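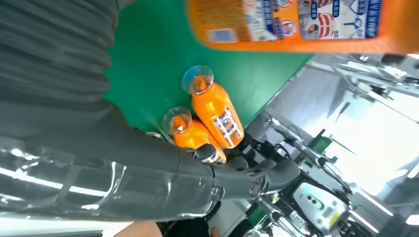
Why does a robot hand that can lift a heavy book still drop a bottle of juice?

A book is stiff and stays the same shape when you hold it. A soft plastic bottle gives way under the fingers, and the liquid inside moves to one end as soon as the bottle is tilted. The hand closes on one shape and a moment later it is holding another.

Reshma Ndlovu has thought about this problem almost every evening since October. She builds her two-handed machine in the shared workshop on Inddale Road in Stenville, where she rents a bench and one shelf. During the day she repairs elevators. The robot has the name Nirno, which was the name of her grandmother's dog.

When I visited her, she was working on orange drinks. Bottles of this kind are a good test object, she told me, and they are also cheap. The dark gray fingers of the hand must curl around a bottle that is lying on its side, while a second bottle lies close to it. With one bottle alone on a table, the task is much easier. With two, the fingers can push the neighbor away, or catch both caps at the same time.

"In the beginning I closed the hand with full force," she said. "The bottle jumped out like a wet soap. So I made it slower, and then it was so slow that I could drink a tea."

Now she closes the fingers in 2 steps. First they move until they touch the plastic, and they wait there for a short time. Then they press a little more, and only after this does the arm begin to lift. She keeps the settings in a paper notebook, with the date and the kind of bottle, and she writes down also the bad attempts. Of the last 100 lifts in the notebook, 60 have a check mark.

The cables gave her more trouble than the fingers. A cable that is too short pulls at the wrist when the arm turns, and a cable that is too long hangs in front of everything. She has changed the length of hers many times. She advises beginners to leave the cables for the end, to move the arm by hand through all its positions, and to cut nothing before that.

For the sleeve on the arm she uses ordinary fabric. Her first one, sewn from an old raincoat, made so much noise that people at the next bench complained. The new one is softer and can be washed, and this is useful when one works with sweet drinks.

The workshop gives her things she could not have at home. There is space for the metal framing, there is good light, and there is always a person who has the right screw. Most of her mechanical parts come from Kanaujia, a small shop behind the station that sells leftovers from closed factories. She pays 20 dollars for a box and does not know before opening it what is inside.

I asked what Nirno will do when it can hold every bottle. She wants it to open one. For this the two hands must work together, one holding the body and the other turning the cap, and the holding hand must not squeeze at the wrong moment. She has already put a towel on the shelf.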